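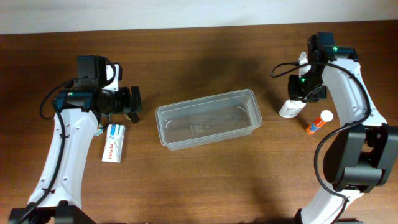
Tuvetti Clear Storage Bin, Long Size: Review

November 8, 2019

Share (2) | Print | E-mail this page

I bought the Tuvetti long bin to get our medicine off an open shelf and into something I could lift down in one go. It was the plainest of the clear bins at Tremblay, and I have used it every day for two months.

It is a simple rectangle with rounded corners and no lid. The rim is raised and gives your fingers something to hold. The plastic is clear enough that I can tell what is inside from the side, so I never bothered with labels. I wipe it out with dish soap and a soft cloth. It has picked up a few fine scratches on the bottom, which I expected.
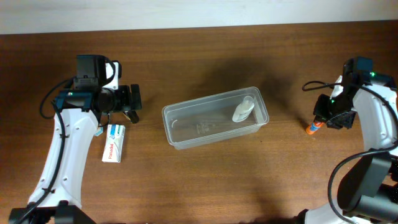 Bottles are the one thing it does not handle well. The bin has no dividers, and when it is nearly full everything stands up and stays put. With only a few items in it, they move. A single white bottle ends up lying diagonally against one end, cap pointing up toward the corner, with the rest of the bin empty. Boxes are better behaved if you stand them on their narrow side. Tatora makes a bin with a sliding divider, but it costs more and the plastic is cloudier.

I would buy the Tuvetti again for boxes, blister packs and bandages. For a small number of bottles, get the shorter size or cut a strip of cardboard to hold them in place. Keep it up high if you have kids, as there is nothing to close.

3,682 views | 2 comments

Copyright 2019 Prirnilberg Home Reviews | Contact | Back to top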